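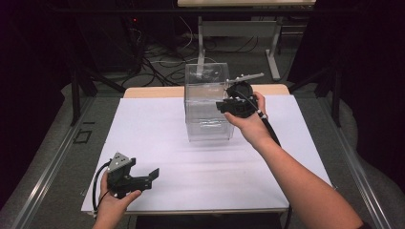
**Figure 2.** Clear box task, with one gripper in each hand and the paper sheet laid over the table.

### 4.2 What the students found hard

I'd expected the clear box to be the easy one. It has flat sides and an open top, it's tall enough to get hold of, and the Sumthorpe group had already managed six other objects by the time we got to it (see Section 3). I was wrong! Of the 206 recordings the club made for the Jetia project, the ones with the box (Figure 2) caused more arguments than all the rest, and most of those arguments were about where the walls were.

When you watch over a student's shoulder you see it straight away. They bring the jaws in nicely, then slow right down near the plastic and start ducking their heads to catch an edge. Silvana Nogueira, who ran the March sessions with me, got them to look for the highlights along the edges and ignore whatever showed through the panels. That helped some of them a lot. Others said they'd sooner go by feel — and I have to say I'm in that camp myself.

The cables came up in nearly every logbook too. A student from the Whitlock half of the club wrote on 02/12/2018 that she "kept thinking about my wrist and not the box", and I think she put it better than our survey did. We'd asked them to score comfort from one to six, and nearly everybody picked the middle, so I haven't made much of those scores in this paper.

We did talk about swapping in the frosted Plolach box for the younger ones. In the end we kept the clear one for both age groups, which makes the comparison in Section 4.3 a good deal simpler.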